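**Riko canvass app, reviewed after one council by-election**
Feb 12, 2018

Our branch used Riko for the Trerow ward by-election in December, and we have kept it going since for the county campaign. Before that we had paper sheets on clipboards and a spreadsheet that two people could edit. I have no connection with the makers. We paid the normal price, 165 pounds for the year for one ward.

Riko takes your copy of the electoral register, splits it into rounds and puts each round on a phone. At the door you tap the house number, pick the voter and record how they say they will vote, plus any local issue they raise. The results go back to whoever is running the committee room. It does leaflet rounds as well, though we still planned those on a wall map.

Loading the register was the worst part. Our file came from the council with flat numbers in a separate column, and Riko read every flat in Declercq Court as the same address. I had to fix it by hand and load it again, and that took an evening. The help page mentions the problem but gives no way round it.

Out on the street it is good. The largest round we made had 291 voters on it and scrolling was never slow. It works with no signal and sends everything later, and we needed that at the bottom end of Hulleck Road. Odd and even numbers can be shown separately, so two people can take a side each. Text is small for older eyes, and the "not in" button sits too close to "refused" — I hit the wrong one several times with gloves on. There is an undo, but only for the last entry.
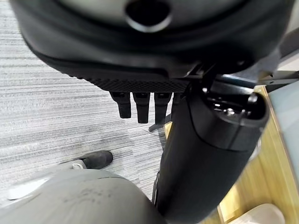 Another canvasser in the branch disagrees with me about the buttons and says the real fault is the list of issues, which stops at 30 and can't be edited once a round has started. When the bus cuts came up halfway through the campaign, those answers all had to go under "other", and sorting them out afterwards meant reading every note. I think that is a fair complaint.

On polling day the number-taking screen did its job. Tellers read in the numbers, the voters dropped off the list, and we knew which doors to knock on after tea. Updates came through every 60 seconds. The old way was a runner with a slip of paper.

Postal voters are marked with a small P and can be filtered out. I would like the same for people who have asked us not to call again, which at present is only a note.

We lost the seat, and I don't put that on the app. For a branch fighting one or two wards it is worth the money if somebody can spare an evening for the register. We have renewed for May.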